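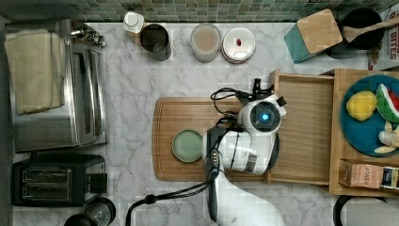
Caderno da bancada, 15 de novembro de 2024

Assunto: arrumação da bancada de mármore, terceira tentativa. As duas primeiras, de outubro, estão umas páginas atrás e não vale a pena relê-las. A segunda tem uma nódoa de chá em cima da conclusão, o que a melhorou.

Ponto de partida. Tábua de cortar ao centro, prato pequeno verde-salva na metade esquerda da tábua. À direita, o tabuleiro de madeira de paredes baixas e, a seguir, o caixote maior com o prato azul-petróleo. No prato, a fruta: limão, fatia de melancia, cacho de bananas. Tudo de peluche, portanto a única fruta desta cozinha que não apodreceu desde o verão. A caixa de chá Stash continua dentro do caixote, abaixo do prato. Escrevi em outubro que ia para o armário. O armário ainda não foi informado.

Fila do fundo, junto aos mosaicos, da esquerda para a direita: frasco branco pequeno com tampa branca, lata cinzenta aberta, frasco transparente com o pó bege, recipiente branco redondo com a coisinha vermelha na tampa. Depois o porta-utensílios azul-petróleo e madeira, e o pote preto com a espátula atravessada por cima.

Sobre o pó bege: não tem etiqueta. Correm duas teorias na oficina, farinha integral e gengibre moído, e ambas são defendidas com uma convicção que eu gostaria de ver aplicada à limpeza do filtro do exaustor. Proponho etiquetar como "pó bege" e seguir em frente. Cheirar não conta como análise.

Sobre a espátula: o pote é redondo, a espátula é direita, e pousada na diagonal rola para o mármore ao primeiro encontrão na bancada. Existe, mesmo ao lado, um objeto cuja única função na vida é segurar utensílios. Deixo isto registado sem mais comentários.

Plano de hoje, tal como o escrevi às nove, ainda com esperança:
1. Libertar a tábua.
2. Prato pequeno para o tabuleiro ou para o caixote, decidir.
3. Separar loiça de comida e comida a sério de comida de peluche.
4. Fila do fundo por frequência de uso, o mais usado à direita.
5. Caixa dos BITES para a despensa.

O ponto 2 levou a manhã quase toda. O prato pequeno cabe no tabuleiro, mas quem precisa do tabuleiro para levar o café à sala pega nele com prato e tudo, e o prato acaba na mesa das reuniões, onde vive agora uma colónia de loiça. No caixote fica em cima do chá. Acabei por pô-lo em cima do prato azul-petróleo, com a fruta deslocada para o tabuleiro. Fica bem. Fica também instável se alguém puxar a caixa de chá com força, e é assim que toda a gente puxa a caixa de chá.

O ponto 3 tropeçou na classificação. A folha de inventário da Skollico tem 22 categorias e nenhuma para fruta de pano. A melancia entrou em "têxteis", o limão em "diversos" e as bananas recusei-me a lançar. Na soma geral ficámos com 3,251 artigos, número que a folha escreve com vírgula à inglesa e que, lido à portuguesa, nos dá três artigos e um quarto. Para esta cozinha parece-me mais próximo da verdade. (Quem tiver a palavra-passe da folha, por favor mude a configuração regional. Eu já tentei e só consegui mudar a cor dos separadores.)

O ponto 4 está feito, com uma reserva: a lata cinzenta continua sem tampa. Procurei na gaveta das tampas, que tem tampas para tudo menos para aquilo que temos. A Mavromatis vende a tampa avulsa, referência 591, com portes mais caros do que a tampa. Não encomendei. Para já leva um pires virado ao contrário, solução provisória do mesmo género que a corda na porta da despensa, instalada por duas semanas no ano passado.

Nota para quem limpa: no mármore, só pano húmido. Nada do desengordurante Rusis, que é para o inox. E nada de limão, o verdadeiro, que o ácido tira o brilho à pedra. O de peluche podem esfregar à vontade.

Ficou por fazer: o ponto 5, a etiqueta do pó bege, a espátula (ver acima, com ressentimento), a decisão sobre o chá. As etiquetas estão na prateleira da Tullwood, atrás da resma. A impressora pede fita nova.

Lavei a tábua e pu-la a secar ao alto, encostada aos mosaicos. Se amanhã estiver outra vez deitada ao centro com um prato em cima, abro a quarta tentativa na página seguinte.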